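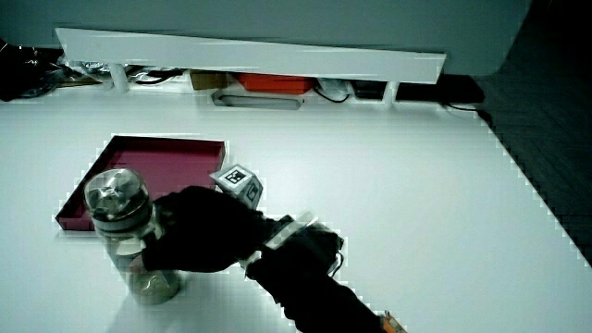

Fig. 1. Jar with domed metal lid and brass-toned base, held at mid height. Tray to the left.

Home Projects Reports Gallery Contact

Storage Jar Handling, Short Report
Kurnside Design Workshop, student project
23rd April

Aim

Find out if a glass jar with a heavy looking lid and a metal base is any good for everyday kitchen use. Mostly: can you pick it up one handed and put it down in a tray without thinking about it. The brief from Plisham said "storage for small kitchens" and left it there, so we picked jars.

The jar

Sold under the Brustico name at the market, no box. Clear glass cylinder, rounded silver lid, ribbed band low down on the lid where it meets the glass. Base is brass colored and faceted. Weight empty with lid 493 g on the school scale. Filled with dry rice, another 355 g went in and we stopped there, room left at the top for a scoop.

Method

White table, shallow magenta tray, jar placed near a corner of the tray. Lift, hold, set down, repeat. Gloved and bare hands both tried. Each person picked their own grip first, then everybody did the middle grip. Notes written straight after each lift, not at the end (we did that in March and half of it was guesswork).

Results

Middle grip best. Fingers go round the glass fine.
Lid grip bad. People want to grab the dome, it is the obvious thing to grab, but your trusting the lid to hold the whole jar.
Low grip OK but slow, fingers get in the way when setting down.
Gloves: a bit more care needed when full. Empty no diference.
19 lifts per person, no drops. One knock against the tray rim, no chip that we could find.

The ribbed band is useful for opening. With damp hands the smooth part of the dome slips, the band doesn't. Would be better if it was taller.

Cost

Jar was 295 in the project currency Farooqui set up for all the groups, so over a third of our budget. Tray came from the workshop shelf. Rice from home.

Problems

Only one jar. Wanted a plain one with no metal base to compare, ran out of budget. Hand sizes in our group all pretty similar so the grip results might not hold for kids or older people. Didn't test washing at all, and the base probably matters there, water could sit in the join.

Next

Taller band mockup in card and tape. Try the jar on a real shelf at arm height instead of a table. Ask Plisham if refill without taking the jar down counts as part of the brief.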